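双臂示教项目阶段进展报告
报送：Bandex 项目管理部
编写：Seixas 实验组
日期：2019年5月31日

一、本阶段概况

本阶段的主要工作是把遥操作示教从单臂任务扩展到双臂任务，对象以布料类物品为主。上一份报告中列出的三项遗留问题，已解决两项，剩下的一项（夹爪力反馈延迟）在第四节说明。

人员没有变动。Gonçalo Fonseca 负责遥操作端和数据记录，Ridwan Wattimena 负责任务设计和操作员培训。Plosadska 提供的主手控制器已全部装好，驱动程序升级后没有再出现掉线。

二、示教方式

目前两种方式并用。手把手拖动示教用于确定起始姿态和几个关键位置，操作员直接推动机械臂，到位后按键记录。遥操作用于完整动作，操作员坐在控制台前，左右手各控制一条机械臂，夹爪开合由拇指扳机控制。

拖动示教在单臂任务上效率较高，但双臂同时夹住一块布时，一个人很难兼顾两边，两个人配合又容易互相拉扯，轨迹里会留下明显的停顿。因此从本阶段起，涉及双臂同时受力的动作一律改用遥操作录制。

三、任务进展

布料任务包括抓取、交接、拧绞和展开。抓取和交接的示教已录完，数据经过检查后入库。拧绞录制了23条，其中5条因为夹爪中途滑脱作废，其余可用。展开任务刚开始试录，还没有形成可以统计的结果。

拧绞动作的难点在于两个夹爪的相对姿态。操作员习惯先转手腕再拉紧，机械臂按这个顺序走，腕部关节容易接近限位。Wattimena 调整了起始姿态，让两臂大致处在一条直线上，夹爪相对，给腕部留出转动余量。调整之后，操作员中途松手重抓的情况减少了。

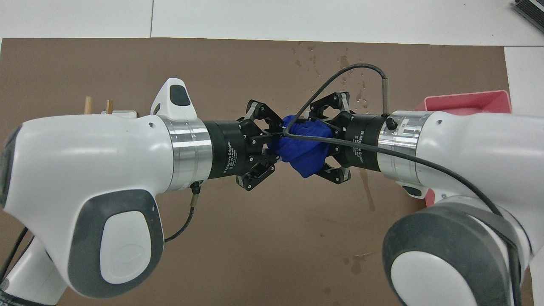 图1 布料任务：左右夹爪共同夹持蓝色布料，垫面上可见水迹。

布料的含水量对示教影响较大。布太干时拧绞阻力小，操作员看不出是否拧到位；太湿时夹爪指面打滑。现在的做法是每条录制前重新浸水，沥到不再连续滴水后放到垫上，由同一人操作。含水量暂时没有称重记录，下阶段补上。

夹爪外部线缆的走线也做过一次修改。之前腕部转角较大时线缆会被拉紧，现在留了余量，但余量过长时会垂到工作区内，有碰到布料的可能。固定方案还在试，准备在小臂上加一处扎带。

四、问题与处理

1. 力反馈延迟。快速拉紧布料时，操作员感觉到的阻力比夹爪实际受力晚，容易拉过头。Fonseca 已把记录程序和控制程序分到两台机器上运行，延迟有所下降，慢速动作基本不受影响，快速动作仍不理想。已向 Wikbridge 提交了接口日志，等待答复。

2. 操作员差异。同一任务由不同操作员录制，动作节奏相差很大，有人习惯分段停顿。目前在数据中标注了操作员编号，暂不剔除，等训练结果出来后再决定。

3. 工作垫积水。连续录制时水迹会扩散，影响布料与垫面的接触，也给视觉识别带来干扰。已规定每录完一组擦一次垫子。

五、经费与采购

本阶段支出在预算范围内。夹爪指垫磨损比预计快，需要追加一批备件，申请单已随本报告提交。防水护套原计划本阶段采购，因尺寸与腕部法兰不合退回，正在重新询价。

六、下阶段安排

先完成展开任务的录制，再用拧绞数据做第一轮模仿学习训练，看自主执行时能否保持双臂同步。力反馈问题如果在下阶段中期仍未解决，快速动作将从录制清单中去掉，以免拖延整体进度。中期演示仍按原计划安排在11月，演示内容暂定为交接和拧绞两项，展开视进展再定。

需要管理部协助的事项：指垫备件的审批，以及与 Wikbridge 的接口支持合同续签。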